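Search this site Search Go

A morning at Willumance

I went to the Willumance open day in November mostly to see the planner. Their flyer promised "assembly without programming," a phrase I have been hearing from vendors for as long as I've had this job, and I wanted to watch somebody try it.

Tapio Honkanen ran the demo. The stack has two parts: a perception module called Sosa, which finds parts and guesses their pose, and Rostine, which plans for both arms at once and is supposed to keep them out of each other's way. Sosa was trained on 2804 labeled views. That sounds like a lot until you ask how many came from a different table, and the answer was none. 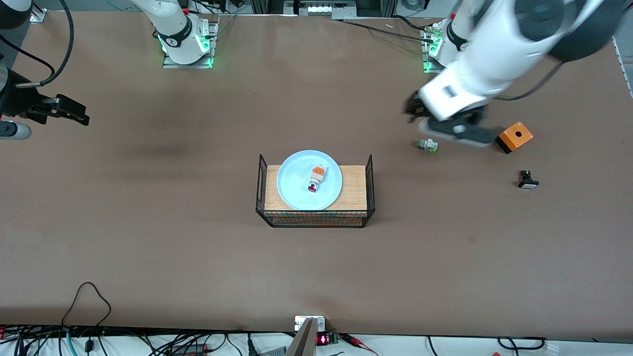 Two-arm cell at Willumance, with button parts and the orange box on the table.

I asked what happens when a part lies on its side and Sosa picks the wrong face. Honkanen said the planner gets a confidence score and can ask for another look. Fine, but who sets the threshold? He does, by hand, in a config file. I'd call that programming.

Seija Mustonen, who looks after the control side, was easier to pin down. Her loop holds position well, she said, and the trouble is contact: the planner hands over a path as if the world were rigid, and her code has to soften it at the end. She showed me a log with 639 replans in it. Most were tiny. A few were the two arms giving way to each other, then both going again, like people in a doorway.

The slide claimed 80 percent of runs finished without help. I asked for the list of the others and was told it would be emailed. I'm still waiting. Navosell, who sell the package, had a price sheet out by the coffee, with support billed separately.

I would go back if they moved the table.

Contact | Copyright, all rights reserved | Back to top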